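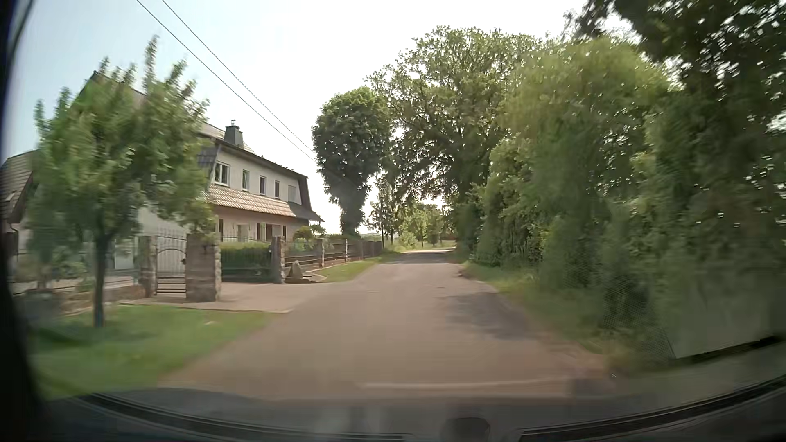 Kuldeep Kaushik

Rule 6 said the person in the driver's seat keeps both hands within reach of the wheel and says nothing that isn't about the road. Penrose had written it. He had written all of them, and he made Nilton read them out loud in the yard at Lovley before he would hand over the key.

"Rule 4," said Penrose.

"If I take over, I say why before the next junction."

"And if you don't know why?"

"I say that."

Penrose got in on the passenger side with the clipboard. The car pulled out by itself and went down the lane past the big house with the stone pillars, and Nilton held his hands an inch off the wheel. His shoulders were already sore.

They did 25 on the narrow part. The car kept to the middle when it had the road to itself, as most people did out there. Past the last hedge it picked up a little speed and then let it go again.

"Taking over," Nilton said, and put his hands down and braked.

They sat there with the engine running. Penrose looked at the road, and then at the log, and then at the road again.

"Why?"

Nilton thought about it. There was the crack along the right side of the pavement, but the car had seen plenty of cracks. There was the bend up by the trees, a long way off.

"I don't know," he said.

Penrose wrote it down. He wrote the time, 3974 for the run, and under Reason he put Not known. He wrote slowly and his letters were square. 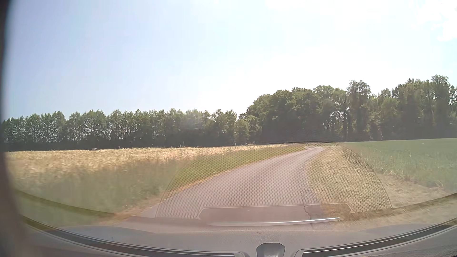 The Gullach road, up toward the bend.

"Kieran would have said the crack," Penrose said. "He always had something. Glare, a bird. I've got a year of his sheets and I can't use one of them."

"Is that why he's at Ackroyd now?"

"Rule 6."

Nilton shut his mouth. He checked the mirror and gave the car back, saying so first, which was Rule 5. It started off gently along the grass. He lifted his hands an inch.

At the bend it slowed down more than he would have. Penrose made a mark.

"Again after lunch," he said. "Other direction."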